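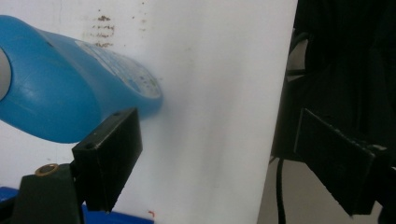
A reader in Lalton wrote to tell me that refill shops are the future, and that I was being a snob about the one on her high street. Perhaps I was. I have been going to it since September, so let me at least be a well-informed snob.

My complaint is with the sums. The shop sells Fiviten washing-up liquid by weight, and on my last visit I paid 209 pence for a fill that costs 166 at the supermarket, bottle included. The poster by the till says customers have "saved" 648 bottles. Saved from what? Half the people in the queue had bought a nice new glass one to put the stuff in, and I'd like to see those on the poster too.

Then there is the journey. I can walk. Plenty of people in Lalton drive, and a special car trip for a cupful of soap strikes me as an odd way to look after the planet — though I notice the shop has applied for more parking.

I don't think the owners are crooks. They seem to believe every word on the wall. But we are being asked to pay extra, carry more and feel good, while Warus, who make half the bottles in my cupboard, carry on exactly as before. A deposit scheme would put the bother back on the firms that sell the things. It would also be dull, and there would be no chalkboard.

I shall probably keep going, mostly for the lentils. They do cost less there.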